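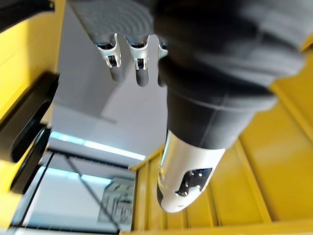
Water Hardness and the Shared Boilers: Notes for Skorbridge Members

Last updated: February

The annual water analysis for the Skorbridge building has come back, and the figures explain several of the complaints logged over the winter. Total hardness at the incoming main was measured at 131 milligrams per liter, expressed as calcium carbonate. That puts the supply in the range usually called hard, near the lower end. The previous sample was softer. The supplier has changed the blend between its reservoir and its wells, and the present blend is expected to stay in place through the summer.

Hard water is safe to drink. Its effects are on equipment. When water containing dissolved calcium bicarbonate is heated, carbon dioxide is driven off and calcium carbonate comes out of solution as scale. Scale forms first on the hottest surfaces, so heating elements and heat exchanger plates are affected well before the pipework. A thin layer on an exchanger plate slows the transfer of heat, and the boiler compensates by firing longer. Members on the upper floors noticed this as a slow recovery of hot water after the morning peak.

Both boilers are Rieger units of the same model, installed together and run in alternation. The exchanger on the first was opened in the fall and found to have scale on the inlet side of the plates. It was circulated with a citric acid solution, flushed, and refilled. The second was treated the following week. Flow temperature on both units is now set lower than before, which reduces the rate of deposit without falling below the level needed to control bacteria in the storage tank. Please do not ask for the setpoint to be lowered further. The storage temperature is fixed by the safety plan for the building and is checked at the tank and at the farthest outlet.

The Oneo softener

A softener has been fitted on the cold feed to the boilers only. It is an Oneo ion exchange unit with two resin tanks, one in service while the other regenerates. The resin holds sodium ions and exchanges them for calcium and magnesium as the water passes through. When the resin is exhausted, a brine solution is drawn through it, the hardness is rinsed to drain, and the tank returns to standby.

Regeneration is triggered by volume. The controller is set to switch tanks after 3378 gallons, a value worked out from the resin capacity and the measured hardness, with a reserve allowed for. If the hardness changes, the value has to be recalculated. A setting that is too high lets hard water through at the end of each cycle. A setting that is too low wastes salt and rinse water.

Cold taps in kitchens and bathrooms are not softened. Softened water contains added sodium, and members on restricted diets should have an untreated supply for drinking and cooking. The hot taps carry softened water, and we recommend that kettles and cooking pots be filled from the cold tap, as has always been the advice.

Salt is delivered in bags and stored on the raised platform beside the brine tank. Use tablet salt only. Granular salt has been tipped into the tank once already and formed a crust across the top, with a space under it where the brine could not reach saturation. The crust was broken up by hand and the tank cleaned out. Rock salt is also unsuitable. It leaves an insoluble residue that collects at the base and blocks the draw tube.

Testing

Hardness is now tested downstream of the softener with a drop kit kept on the shelf by the meter. The method is a simple titration: fill the tube to the line, add the indicator, then add reagent one drop at a time until the color goes from red to blue. Swirl between drops. Enter the result on the log sheet, along with the meter reading and the tank in service. A reading of 17 milligrams per liter or less is acceptable for the boilers. Anything above that should be repeated with a fresh sample before it is reported, as a dirty tube will give a false result.

The log so far shows nearly all readings well inside the limit. One high value was recorded on a Sunday evening and traced to the bypass valve, which had been left cracked open after the filter change. The valve now carries a tag showing the closed position.

In individual units

Members with older shower heads may still find white deposits around the nozzles, mostly from the cold side of the mixer. Soak the head in white vinegar for an hour, brush it, and rinse. Do not use vinegar on natural stone or on brass fittings with worn plating. Faucet aerators unscrew counterclockwise and can be treated the same way. Grit found behind an aerator is usually old scale shed from the pipe, and more of it should be expected for a few weeks while the hot side adjusts to softer water.

Dishwashers with a built-in softener should be set to the new hardness figure. The scale used on the dial varies by manufacturer — some mark it in grains per gallon, some in German degrees, and some with numbers that refer only to a table in the manual. The analysis result converts to between seven and eight grains per gallon.

The full report from Gresis, the laboratory that ran the analysis, is in the binder in the mail room. It also lists pH, chloride, iron, and conductivity, all of them unremarkable.

Recent items
Bicycle room: new hooks and revised spacing
Stairwell lighting timers
Roof drain inspection results
Recycling: changes to glass collection
Laundry room booking sheet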